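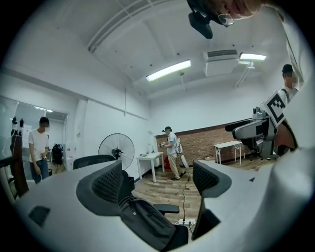
Shared workstations at the Guvard office are used by more than one person in a day, and each must be left ready for the next. The following procedure sets out how to clear a desk and stow a work bag at the close of a session. It applies to every bay on the main floor. Bags are most often left on the chairs, as with the black backpack slung over the mesh chair, and a strap hanging near the castors is easily caught when the chair is moved. Staff should allow 12 minutes for the full procedure.

Reading time: 2 minutes

Before you begin

Save your work and sign out of the Senov booking system. Your bay will remain listed as occupied until you have done so. Collect a cloth from the supply cupboard.

Step 1. Clear the desk surface

Remove all papers, cups and personal items. Desk organizers may stay where they are, but their contents should be checked for anything belonging to you. Close your laptop and disconnect the charger at the wall before disconnecting it from the computer. Coil the cord loosely and fasten it with a fabric tie.

Step 2. Pack the bag

Place the laptop in first, upright against the back panel. Chargers and adapters go in the lower compartment, and notebooks in front of the laptop. Close every zipper fully. On soft fabric bags, hold the top seam level with one hand while drawing the pull across with the other, and tuck any loose flap flat before lifting the bag. 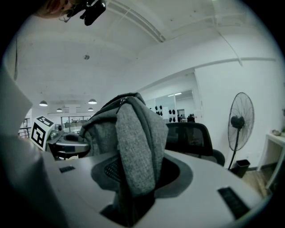
Step 3. Store the bag

Bags that are going home leave with their owner. Bags staying on site overnight are to be placed in the Plornumano lockers beside the stairwell. Each locker takes one bag up to 900 g in its upper tray; heavier bags go in the base. A bag may be draped over a chair back during working hours only, with the straps gathered up and clear of the floor.

Step 4. Check the floor

Walk the length of the bay and look under the desk. Power strips should lie flat, away from the chair's path, and cords should run along the wall wherever the outlet allows. 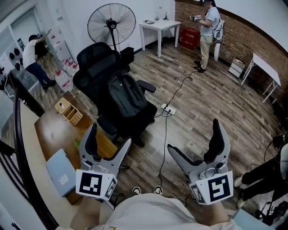 Standing fans are to be switched off at the base and turned to face the wall. Empty the wastebasket if it is more than half full. Return the chair to the desk with the armrests just short of the edge, and lower the seat to its middle setting.

Step 5. Wipe down and sign off

Wipe the desk from back to front, then the armrests. Initial the bay card and leave it face up. Damaged furniture or cords should be reported to Siriwardena Facilities before 5 p.m.; reports received later are handled the next morning.

2 comments | 2 shares

Related items
Booking a bay for a half day
Locker allocation and lost keys
Care of mesh office chairs
Kitchen and water station guidelines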